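The great play food sort-out

It has rained here since the clocks went back, and a wet November afternoon is the best possible time to tip out the play kitchen and start again. I'd been putting it off for months. The food had spread into every corner of the house by then - under the sofa, in the toy pram, down the side of the piano - and whenever the children wanted to open a café, the first twenty minutes went on hunting for something to put on the menu.

So I made a big pot of tea, put the radio on and gathered the lot. There were 45 pieces by the time I'd been round every room with the washing basket, and I only know that because my daughter insisted on a proper stocktake before she'd let me wash anything. She wrote it all down on the back of an envelope. Her spelling of "courgette" is a thing of beauty and I have kept it.

I do love play food! I think I love it more than the children do. My own set when I was small came from a neighbour called Beathag Galbraith, who lived over the road and had three grown-up sons and a loft full of treasures. She came across one evening with a biscuit tin of tiny loaves and fishes, and I still remember the weight of the tin and how the lid stuck. The fish are long gone but one loaf survived, and it is in our box now, very battered, with a bite out of the corner that I'm fairly sure was me.

Washing came first. I did everything hard in the sink with warm water and a squirt of washing-up liquid, and used an old toothbrush for the creases. Anything with a paper label or a card bit got wiped with a damp cloth instead, and the felt things (two fried eggs, a slice of ham and something that might be lettuce) went in a pillowcase on a cool wash. One warning if you try this: hollow fruit fills up with water through the little hole in the bottom and then dribbles for days. Squeeze it out well and stand it hole-side down on a towel overnight. I forgot the lemon and found it in a puddle at breakfast.

Then came the fun part, which was deciding what to keep. I wanted a smaller set with good strong colours and shapes you'd know from across the room, so that a three-year-old and a seven-year-old could both get on with it without asking me what things were. Out went the boxes of pretend cereal that had gone soft, a hot dog with no sausage and four identical slices of tomato. In stayed anything round and bright, and anything the children call by name.

The aubergine was never in doubt. It's a lovely dark glossy purple and it has been a baby, a telephone and a whale, as well as being baked in the oven with pretend cheese more times than I can say.

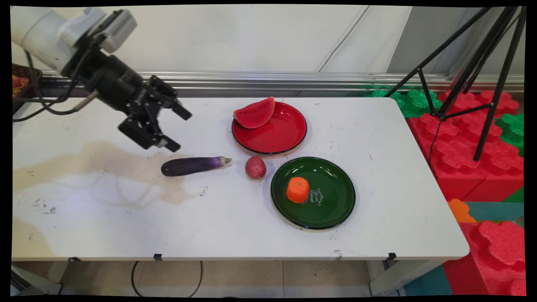 Aubergine and radish waiting their turn, with the watermelon and a little orange fruit already plated up.

We have a long-running argument about that orange one. I say tangerine, my husband says persimmon, and my daughter has settled it by charging different prices for each, depending on who is ordering. The radish is my favourite of the bunch. It's such a small, round, cheerful thing, and who thinks of a radish when they're choosing toy vegetables? Somebody did, and I'm so pleased.

The plates are what really made the difference, though. We used to have a stack of flimsy ones that slid about and cracked if you knelt on them, and everything looked a bit sad on top. Now we have the red and the dark green, both with a black rim, and even a single wedge of watermelon looks like a proper pudding. The green one has curly white lettering on it, very much like something you'd be given in a tea room, and it has been declared the plate for best. Only special customers get it. I have had it once.

As for the white table, I've decided to leave it be. There's a big tan stain across one side of it and I have had a go at that sort of thing before with bicarb, lemon juice and a great deal of elbow grease, and ended up with a sore shoulder. It's a table for playing on. I'd much sooner have it marked and busy than spotless and out of bounds.

For storage I've gone very simple. I bought 3 shallow trays from Moncrieff, the hardware shop by the bridge, and they slide straight on to the shelf under the play cooker. Fruit in one, vegetables in another, and everything else (cakes, eggs, Beathag's loaf) in the last. I had a grand plan for picture labels and got as far as drawing a carrot, but the children had already learned where things went, so I've stuck the carrot on the fridge and called it art. The plates stand up in an old letter rack, and they can pull one out without the whole pile coming down.

We're left with 37 pieces, and the rest have gone in a bag for the toddler group, washed and dried, with the sausage-less hot dog quietly put in the bin. It sounds like hardly any difference, but the game has completely changed! Yesterday they played cafés from after lunch until it was dark, with menus and a queue of bears, and not one person came to find me about a missing pepper. My son has taken to laying a course at a time, very slowly and with enormous care, and my daughter does the bills. Mine came to 60 pounds for a radish and a cup of tea.

Next on my list is the toy till, which has a drawer that only opens if you thump it, and then some aprons. I've got a bit of striped cotton left over from the kitchen curtains and I think there's just enough for two small ones with pockets. If anyone has a simple pattern that doesn't involve bias binding, please do leave it in the comments - I'd be ever so grateful, and so would the chef.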